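Drakcombe Journal Archive: Frequently Asked Questions
Last revised Wed 4 May

What does the archive contain?
Scanned back issues of the Drakcombe technical quarterly, plus the loose supplements issued each December. Correspondence and advertising inserts are held separately and are not online.

Do I need an account?
No account is needed to search or read. Downloading more than 200 pages in one session requires a free login.

Which file formats are available?
PDF and plain text. The text files come from uncorrected character recognition. Tables and footnotes are often out of order and should be checked against the PDF.

Why does my search return no results?
Search terms must have at least two characters. Hyphenated words are indexed as separate words. Accented letters must be typed as printed: "Jörg" and "Jorg" give different results.

Is there a limit on search results?
The first 1,000 matches are shown. Narrow the search by volume or author to see the rest.

How do I cite an article?
Give author, title, volume, and page. Do not cite the file number, which changes when a volume is rescanned.

Can I reuse illustrations?
Plates marked "H" in the index belong to the Haberkorn collection and need written permission. All other plates may be reproduced with a credit line.
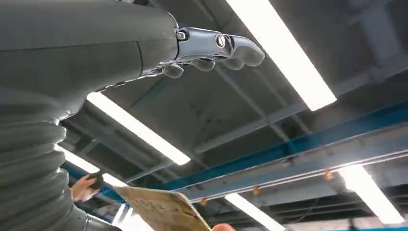
Metallic robotic hand with curled fingers. 

Who handles permissions?
Heike Wendt, Rights Desk. Include the volume and plate number in the subject line.

How do I report a missing page?
Use the form at the foot of each volume page. Reports sent by email are not logged.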